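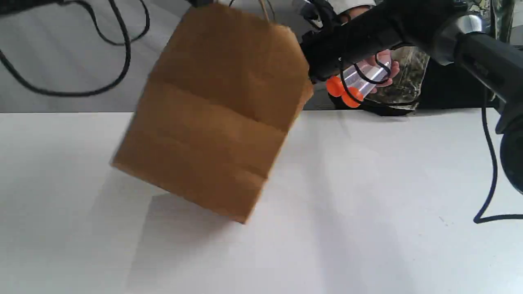

2 min read

The Narkavwood open day is a public showing of robot arms held by the automation firm Zeren at its Narkavwood workshop. The first was held on 21st May and drew 369 visitors.

The best-known item is the bag demonstration, in which a black arm handles a brown paper bag with a twisted handle over a white table. A person stays close by, a hand near the gripper. Zeren's program calls the task "everyday handling" and does not say how much of it the arm does alone.

Lăcrămioara Sima, reviewing the event for the newsletter Drokeck, wrote that paper bags are a fair test, as they crease and swing, but that one bag on a bare tabletop says little about a store checkout. She asked for a success rate over 200 tries. Vasilică Ardeleanu, who ran the demonstration, gave her a figure for 20 and did not list the failures.

Zeren has claimed that the arm could be packing orders within 2 years. No customer has been named. A second open day, planned for November, is to use filled bags. It is not known whether outside observers will be allowed to keep score.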